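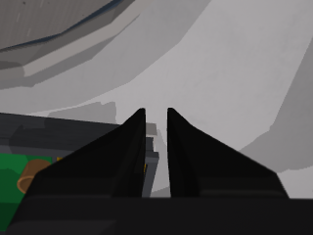
gripfast_les
Shop-floor chores, then. I run the rework bench at Mandach and we have been promised a robot that will tidy up after us since I still had knees. The latest promise comes as a simulation, and the simulation is coming along nicely. You get a black two-fingered gripper, an open housing with a green board in it, a coppery cylinder standing on the board at a tilt, and acres of clean grey surface that no bench of mine has ever possessed. What I want to know is whether anyone here has a machine that does this sort of thing on a real Thursday, with real flux everywhere.

pommel
Define "this sort of thing". Picking up a part? Solved before I was born. Picking up a part somebody has left in the wrong place, the wrong way up, under a sandwich? No.

Tansy Row
We had a Gourlay arm on trial for 6 weeks. It loaded trays beautifully. Then we changed the trays.

gripfast_les
And?

Tansy Row
And it carried on loading the old trays. Beautifully. They were in the skip by then.

iwona_b
I think you are all being a bit unfair. I do simulation work for a living (Iwona Baran, hello, I used to post here more) and nobody sane claims the render is the finished product. You practise in the simulator because you can drop the part 590 times before lunch and not have to sweep up. The question is how much carries over to the bench, and the answer is more every year.

pommel
More every year is what they said about my pension.

iwona_b
What do you want it to do, pommel? Give me one chore.

pommel
Put the lid back on the Swarfega.

iwona_b
Fine, that one is hard. Threads are horrible. You need some feel in the fingers, and two plain ones with narrow tips haven't much to offer there.

old_capstan
Disagree on the fingers. I've watched a lad with 36 years in the trade do everything with one pair of pliers. Two fingers is plenty if there's something sensible driving them. The trouble is always upstairs.

gripfast_les
A lad with 36 years in?

old_capstan
He's a lad to me.

Tansy Row
Home is no better, for the record. My sister has an Imano that folds towels. It does 2 and then has a think. She says it's company.

mudlark77
Our Pedirex does the floors on nights and I won't hear a word against it. Gets stuck behind the pillar drill, yes. So did the last apprentice.

iwona_b
Les, if your boards always turn up in the same fixture, I'd say try it now. If they come in a bucket, wait.

gripfast_les
They come in a bucket.

pommel
Nice bucket?

gripfast_les
It's got a handle.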